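Stullwood / Ritmont consolidation vote - what does the study say?
Local Government > Berge County

plowline
I read the whole consolidation study last night, all 76 pages, and I'd like to hear from people who have also read it. The thread last month went bad fast and I don't think many of the posters had opened the file.

Short version for anyone who missed it. The Stullwood council and the Ritmont village board each voted in February to put a merger question on the ballot. If both places say yes, Ritmont stops being a village and becomes part of the city of Stullwood. If either one says no, everything stays as it is. Plillavix did the study and both governments paid for it, split by population, so Stullwood paid most of it.

What I got out of it:

Ritmont's water debt would stay with Ritmont property owners as a special district until it is paid off. It does not get spread over Stullwood. A lot of people on the Stullwood side seem to think it does.

The village clerk's office would close and the records would move to city hall.

Road plowing would go to the city street department. There is a table of routes in the back.
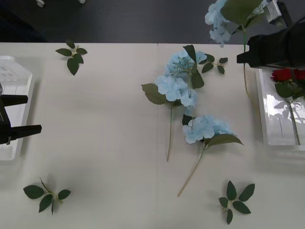 The part I can't figure out is the council seats. The study says Ritmont would "be represented through a revised ward map" but there is no map in it. So you would be voting to join a council without knowing whether you get a ward of your own or get added to the east end of Ward 3. I'm leaning yes, but that bothers me.

gravelpit
The map can't be in there because the city council draws it after the merger. It says so in the charter. They have to redraw within one year of any change in the city limits.

plowline
I know the charter says that. They could still draw a proposed map and pass a resolution saying this is what we intend to do.

gravelpit
A resolution isn't binding on the next council. Half the seats are up in the same election.

eastbank
I live in Ritmont and I'm voting no. The village has 600 registered voters. Stullwood wards are several times that size. There is no way to draw a legal ward that is just us, so we are going to be the tail end of somebody else's ward and we will never elect anyone from the village. Right now I can walk over to the village hall and talk to a trustee. I have done it twice this year about the culvert on my street.

plowline
Did they fix the culvert?

eastbank
It's on the list.

gravelpit
That is sort of the argument for the merger though. The village has one public works truck and one full-time guy. It was on the list when I lived over there.

eastbank
And Stullwood has a list too. Drive down the back side of the fairgrounds road and tell me about city service.

twocreeks
Can someone explain the tax part in plain words? The mailer says Ritmont taxes go down. My neighbor says they go up. I own on the Ritmont side near the line.

plowline
Both are in the study, depending on what you count. Your village levy goes away and the city levy replaces it. The city levy is higher. But the village garbage fee and the fire contract charge go away too, and those are separate lines on your bill right now. Plillavix puts the two together for a median house and gets a savings of 100 dollars a year. If you look at the levy alone, it goes up. The mailer used one number and the flyer going around used the other.

twocreeks
OK, that helps. Is the 100 for the first year or every year?

plowline
First full year after the merger. They give a range for the years after and the range goes below zero at the low end, meaning you could end up paying more. It depends on whether the state transition money comes through for all five years.

eastbank
Which it won't. The legislature has to fund it every budget. They can drop it any time.

gravelpit
They haven't dropped it for anyone yet.

eastbank
How many places have merged under that program? It's a new program.

gravelpit
Fair enough. I don't know the number.

oldplat
Some history, if it's useful to anybody. Ritmont incorporated in 1934 and the reason was the water plant. The farms on that side wanted a public water system, the city wouldn't run a main across the creek, and forming a village was the only way to borrow for one. The minutes are at the county library in a binder if you ask at the desk. The first three meetings are nearly all about pipe. So when people say the village was founded to keep its independence from Stullwood, the paper record doesn't show much of that. They asked the city first and were turned down.

I'm not telling anybody how to vote. I think it matters that the original reason was a service problem, and the village does have a service problem again, with the same plant.

eastbank
I appreciate the history but I'd read it the other way. They asked Stullwood and Stullwood said no. That is what happens when the decision is made on the other side of the creek.

oldplat
You can read it that way too.

latebus
Stullwood resident. My issue is different. I don't see what we get. The study has a whole section on benefits to Ritmont and a page and a half on benefits to the city, and most of that page and a half is about being able to plan the highway corridor as one piece. That sounds like it means somebody wants to build out there.

plowline
The corridor land is already zoned commercial on the village side. Nothing stops anyone from building there now except that the sewer ends at the line.

latebus
Right, and after the merger the city extends the sewer. Who pays for that?

plowline
It isn't in the study. It says "subject to separate analysis."

latebus
So that's the biggest cost in the whole thing and it's left out. I'm not against it on principle. I'd want that number before I vote for it.

gravelpit
The sewer extension would come to the council as its own item with its own hearing. You can be for the merger and against the extension.

latebus
Sure, but once they're in the city the pressure to extend is going to be hard to resist. Every property owner along there will be a city taxpayer asking why they don't have city sewer. I would be asking it too.

plowline
I went back and checked the appendix on this. There is one line in the capital plan for "utility extension, design only" in year three. No construction amount. So they expect to at least draw it up. I missed that the first time through.

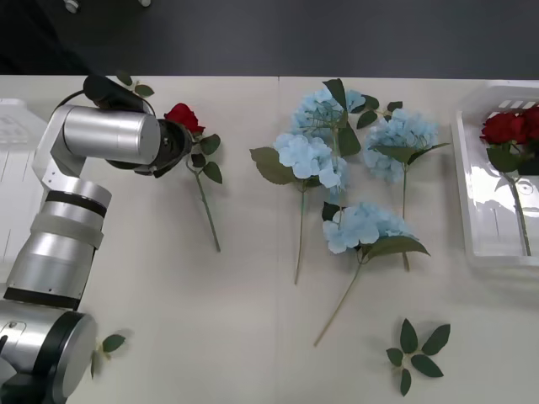
ridgeroad
Going back to the ward question, I went to the joint meeting at the high school and someone asked it there. The city attorney said the council could add two at-large seats for a transition period, and that it would take a charter amendment and a separate vote. No one on the council offered to do it. The Ritmont board president said he would like to see it and left it at that. So it was talked about in public, for whatever that's worth.

plowline
Thanks, I hadn't heard that. Was that in the recorded part? The video I watched stops at the first break.

ridgeroad
It was after the break. The written minutes should have it when they're posted.

eastbank
At-large seats don't help us either. The whole city votes on those.

ridgeroad
The way he described it, one of the two would have to live inside the old village line. Everyone would vote on it, but the person would be from Ritmont.

eastbank
That's a little better. I'd still want it on paper before the merger vote and not after.

gravelpit
The timing doesn't work. The ballot language is already certified by the county. They would need to pull the question and start over.

eastbank
Then pull it and start over. There is no deadline on this except the one they made up.

gravelpit
There is a deadline for the first round of the state transition money.

twocreeks
What happens to the village police? We share an officer with the township now, right?

plowline
The shared officer contract would end and the city police would cover the village. The study lists no new hires for it. That was another thing I had a question mark next to.

latebus
No new hires to cover all that extra area. So slower response for everybody.

gravelpit
Call volume in the village is very low. City cars already back up that officer at night under the mutual aid agreement. It's in the public safety chapter.

latebus
I'll read the chapter. I still think one more car would be the honest number.

plowline
I emailed the clerk to ask whether the ward question and the sewer cost will be answered before early voting starts. I'll post what I get back.

twocreeks
Does anyone know if the second information session is at village hall or the school? The mailer says one and the website says the other.

ridgeroad
School. 7 p.m. Use the gym entrance, the front doors are locked in the evening.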